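Visit report: open day at the Dresoleo dye works
22/10/2025

Dresoleo dyes and finishes woven cotton for makers of workwear, aprons and table linen. The works does no spinning or weaving. Greige cloth arrives on rolls, most of it from India, and leaves as dyed cloth on cardboard tubes. The open day in October covered the full route through the building, in process order, with a stop at the lab before the finishing hall. Groups were limited to 11 people and the walk took most of the morning.

Ear protection was handed out at the door and was needed in two of the halls.

Receiving and preparation

Rolls are weighed on arrival and stitched end to end into a batch. The batch on the line during the visit was a plain weave of 1658 meters, according to the card clipped to the first roll. The card stays with the cloth through the whole plant, and every station adds a line to it.

The first machine is a singer, a row of gas burners that removes loose surface fiber. The cloth passes at high speed and goes straight into a water box. Desizing follows. The weaver's starch is broken down with an enzyme in a cold pad-batch process: the cloth is wetted, wound up, wrapped in film and left to turn slowly on an A-frame overnight. Several of these frames were turning along the wall. Scouring and bleaching are done together in a steamer made by Sugiyama, followed by a washing range with seven boxes in counterflow. Clean water enters at the last box and the dirtiest leaves at the first.

The guide gave absorbency as the main check at this point. A drop of water is placed on the cloth and timed until it disappears. If one edge absorbs more slowly than the other, the shade will differ from side to side after dyeing, and there is no cheap way to correct it.

Dyeing

Two routes are in use. Long runs go through a continuous pad-steam range. Short runs and repeat orders are dyed on jigs, where the cloth is wound back and forth through a small bath. The jig hall has 11 machines, all Sirkar, of two different ages. The older ones have been refitted with electronic tension control but keep their original drives.

Reactive dyes cover most of the shade card. Turquoise and bright blues were named as the awkward group. The dye molecules are large, they move into the fiber slowly, and the unfixed part is slow to wash out again. These shades get a hotter bath and an extra soaping, which pushes the water use per kilogram well above that of a beige or a gray. The works charges for them accordingly.

I asked about salt. The jigs still need a good deal of it, while the pad-steam range uses less. Effluent is cooled through a heat exchanger that preheats the incoming water, then neutralized and sent to a balancing tank before discharge. The tank was not part of the tour.

Lab

The lab is a single room with north windows and a light cabinet. Samples are judged under daylight, store light and warm household light, and then measured on a spectrophotometer. The instrument gives a color difference, but the dyer's eye still decides on borderline lots – a point the lab staff made twice. Rubbing, washing and perspiration fastness are tested on every batch. Light fastness takes longer and is run only for new recipes.

Small lab dyeings are kept on file in card sleeves. The oldest ones we were shown had shifted slightly along the fold, where light had reached them.

Finishing

The stenter is the longest machine on the site. Pins hold both selvages while the cloth is dried to its set width. Softener is applied just before entry. Weft straighteners with optical sensors correct bow and skew, and the operator showed the difference by switching the correction off for a few meters. The weft lines drifted into a visible curve at once. For striped or checked cloth this would be a reject. On plain cloth it shows up later, when a cut panel hangs crooked or a hem twists after washing.

Shrinkage is taken out on a rubber-belt compressive unit. The target is set by the customer, and the apron makers ask for the tightest figure.

Handling of narrow and cut pieces

End pieces and test strips are treated separately from the rolls. Narrow cloth behaves differently from full width: with little width to hold it, it bunches easily when gripped at one end, and a hem that looks straight can sit at a slight slant. Strips for measurement are therefore laid out on a flat surface and left to relax before a ruler is used.
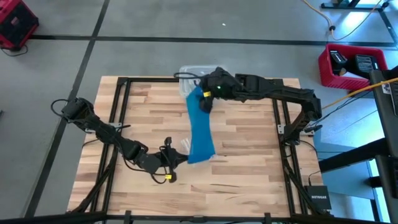
Notes for visitors

Closed shoes are required. Floors in the jig hall are wet and the stairs to the lab are steep. Photography was allowed in the finishing hall only. Shade cards can be requested at the front desk, and remnants are sold by weight from a counter next to it, cash or card.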